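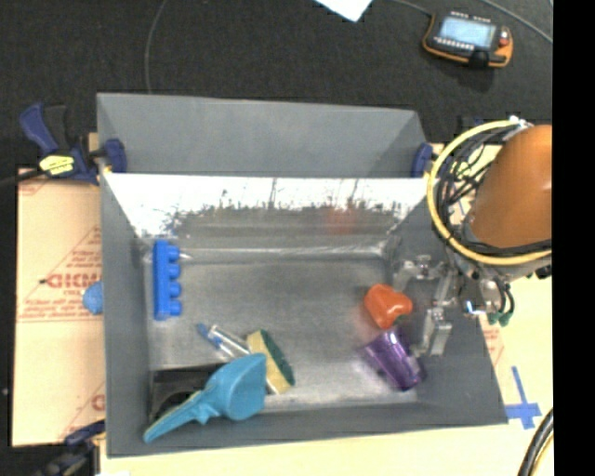

Speaker notes, "The Drawer Problem: What Happens to Things With No Place to Go"
Monday, November 27, 2023
Slot is 18 minutes. Do not start with the joke about my garage. They did not laugh in July.

SLIDE 1. Title
Wait for the door to stop banging. Say name, say I used to run the records room at Vieira, say I now get paid to look in other people's closets. Pause in case anyone wants to leave.

Open with: "Every home has a drawer that nobody designed." Then ask for hands. Who has one? Who has two? Who has a room? The room people always raise their hands slowest. Be kind to them.

SLIDE 2. The Trilledia move
When Trilledia gave up its second floor, I had a month to clear it. Desks were easy. People fight over a good chair and ignore a bad one, and either way you know what to do with it. What ate up the month was the stuff in between. Cables for phones that had been thrown out. A key labeled "other key." One half of a three-hole punch.

We listed all of it. 759 items that did not belong to any department, and every department wanted a say in where they went. Read three or four off the list, then stop. I read twelve last time and lost the left side of the room.

SLIDE 3. Miscellaneous is a decision
Go slow here, it's the main point.
When you put something in the junk drawer you have made a choice, and the choice is to let a later version of yourself deal with it. Later version of yourself is busy. Later version of yourself opens the drawer looking for tape, sees the whole sad population in there, and closes it again.
The tape was in there, by the way. You bought more tape. Most of you now own a remarkable amount of tape.

SLIDE 4. Margarida's rule
Credit Margarida Pinheiro by name, she may be in the room and she will check.
Her rule: a thing gets filed by where you would look for it, even if that's a stupid place. Her spare batteries live with the cereal. She has never once run out of batteries or failed to find them. I argued with her over this for most of a year, using words like "taxonomy." My own batteries were in four different boxes at the time.
If someone asks whether this works for a couple: yes, if you both look in the same stupid place. Otherwise you need a conversation, and I don't do those.

SLIDE 5. Containers
The shortest section, and the one people take pictures of.
Buying boxes comes last. I know the boxes are nice. I have stood in the aisle. Yogesh Mittal at Mustach spent 470 dollars on matching boxes before sorting a single shelf, and gave me permission to tell you so provided I also say they looked terrific. They looked terrific. He had labeled nine of them "misc."
Labels: say what's inside, in words a tired person would use. "Drisico paperwork, the old kind" beat every code number we tried. If a label needs a key, you now have to store the key.
(Skip the label maker story if it's already past ten minutes.)

SLIDE 6. The quarantine shelf
This is the part you can go home and do.
Pick one shelf. Anything you can't place goes there with a date on a sticky note. When the shelf is full you stop and deal with the oldest thing before adding a new one. One shelf. If you add a second shelf you have built a junk drawer with better lighting.
Expect the question about sentimental stuff. Answer: a shelf is for things you don't know what to do with. You know perfectly well what to do with your grandmother's letters, you're going to keep them. Put them somewhere dry and stop feeling guilty.
Expect the question about spouses again.

SLIDE 7. What we kept
Back to Trilledia. By the end we were down to 200 things that someone would put their name next to. The key labeled "other key" was one of them. It opened a cabinet on the first floor that everyone had been prying open with a ruler since before I arrived.
Don't oversell this. People wanted me to say the half of a hole punch also turned up useful. It went in the trash and I felt fine.

SLIDE 8. Questions
Leave the handout info up. Repeat each question into the mic, even if it's long, even if it's mostly a comment.
If there are none, ask what's the oldest thing in their drawer. Someone always has a foreign coin. Someone else will then have an older foreign coin. That can fill five minutes.
Get clicker back from the podium. It is mine, and I've already lost one.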